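Readers and annotators wanted, Flemia regional fiction project

Hi all. Quick version first, details further down. We need people to read old novels and mark them up. Paid, part time, from home mostly. Starts in May, runs till the books are done.

What it is

Flemia is a small literary history project run out of the Harkengate reading room. We're putting together an annotated set of farm and small-town novels, mostly out of print, mostly by women, mostly never written about by anyone. Stuff that got one printing and a bad review and then sat in a library basement. Tomás Amaral has been collecting them for years and we now have scans of 300. First batch is 100 titles and that's what this call is for.

What you would do

Read. Mark every passage where a character talks about land, debt, wages, inheritance or leaving home. Write a short note on each one, two or three sentences, plain language please. No theory in the notes, save it for the essay volume (see below). You'd get one book at a time and about three weeks to do it. Longer if it's one of the monsters. The longest in the batch is 820 pages and Danish Chaudhry has already called it, so don't ask.

Who we want

Graduate students, retired teachers, librarians, serious readers with no degree at all. Anyone who finishes books. You should be comfortable with dialect spelling, there's a lot of it and some of it is pretty rough going. Reading knowledge of Portuguese or Norwegian is a plus, a few of the immigrant novels switch back and forth. Portuguese readers would work directly with Conceição Salgado.

Not looking for people who want to skim. Not looking for machine summaries, we will notice and you won't get paid for that book.

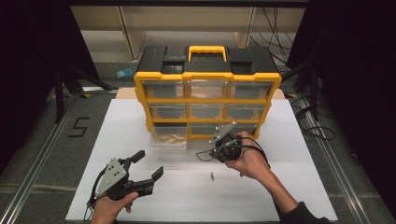

Page last changed: May, by M. Sang

Pay and hours

Flat fee per book, set by length, paid when your notes are accepted. Fee table goes out with the first email. Expect up to 9 hours a week, less if you read fast. No benefits, sorry, it's contract work. You need to be able to invoice or fill out the short contractor form.

Training is one evening, 6 pm to 8, in person or by video. You mark up the same two chapters as everybody else and then we compare. People disagree alot at this stage and that's fine, the guidelines came out of those arguments.

The essay volume

Seperate from the annotation work. Dario Guerra is editing a book of essays to go with the set, working title is still a fight. If you have an idea for a chapter tell us in your application, one paragraph. Especially want:

- anything on hired hands as narrators
- the schoolteacher heroine, and why she always leaves
- magazine serials vs. the book versions, who cut what
- religious outsiders in the town novels, how they're drawn and who gets to speak
- weather

Contributors get a small honorarium and two copies. You don't have to annotate to write an essay, or the other way around.

A warning on content

Some of these books are ugly in places. Slurs, stock characters, whole chapters you'll want to throw across the room. We are not cleaning them up and we're not skipping them. There's a separate tag for those passages and you can swap a book back if it's too much, no questions.

How to apply

Email Mwende Sang at the Harkengate office. Put READER or ESSAY or BOTH in the subject line. Send:

- a few lines on who you are
- the last three novels you read, any kind, one sentence on each
- a page of notes on any passage of fiction you like, so we can see how you write
- languages, if any
- when you could start

No cover letter. No references until later. Résumé is optional, most of us don't look.

We read applications as they come in and stop when we have enough people, so sooner is better. If you applied last round and didn't hear back, please send again, the old inbox got lost when we moved and we feel bad about it.

Questions before applying go to Mwende also. Mornings are best, she's usually in by 9.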